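Villo project, teleoperation group
Minutes of the April meeting, Jorkport site, kitchen room, started 14:00 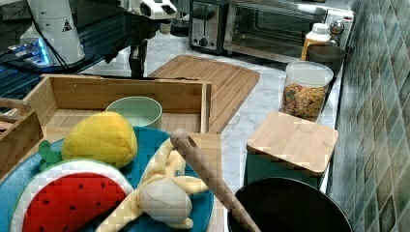 The counter at the Jorkport site, with the plush food on the plate and the mint bowl in the crate.

Present: four from the Jorkport site, two from Haldane by telephone. One apology was received.

1. Minutes of the last meeting
Accepted with one correction. In item 3 it was written "left arm", it should be "leader arm".

2. Demonstrations recorded
We have now 730 accepted demonstrations for the task "fruit from plate to crate". The target for this phase stays at 4000. Haldane asked if the number includes the recordings made by hand guiding. It does not. The hand-guided recordings are kept in a separate folder, and the meeting agreed to leave them there until the two types are compared.

3. Remote control or hand guiding
There was a long discussion on this point. When the operator holds the arm and moves it, the hand of the operator is visible to the cameras, and Haldane does not want this in the training set. With the remote control the view stays clean, but new operators are slower and they often close the gripper too early. The watermelon slice is the most difficult piece for them, the banana with the open peel is the second.
Decision: remote control for all the plate tasks. Hand guiding is permitted only for teaching the start position.

4. Delay in the control link
Operators reported a delay of up to 500 milliseconds in the afternoon sessions. Above this the arm overshoots and the operator must correct, and the correction is also recorded. The site will move the control computer to the wired network and measure again. Until then, recordings with visible corrections are marked "C" and not deleted.

5. Objects on the counter
Haldane proposed to clear the counter completely. Jorkport does not agree, the customer wants a normal kitchen with the toaster, the cereal canister and the other things in their usual places. It was agreed to keep them, but to change their positions after every 20 demonstrations. The rolling pin may lie over the fruit in one part of the recordings. In this case the operator must lift it away first, and the task text must say so.

6. Raltine software
The new version of Raltine saves the gripper force together with the position. The old files do not have this value. It is not decided if we fill the gap or leave it empty. Haldane will send a proposal in writing.

7. Any other business
The foot pedal for "start recording" is too near to the chair and was pressed by mistake. It will be fixed to the floor with tape.

Actions
Jorkport: wired network, new delay measurement, pedal.
Haldane: proposal for the force values, task text with rolling pin.

The meeting was closed at 15:25. The next meeting is at the same place, again at 14:00.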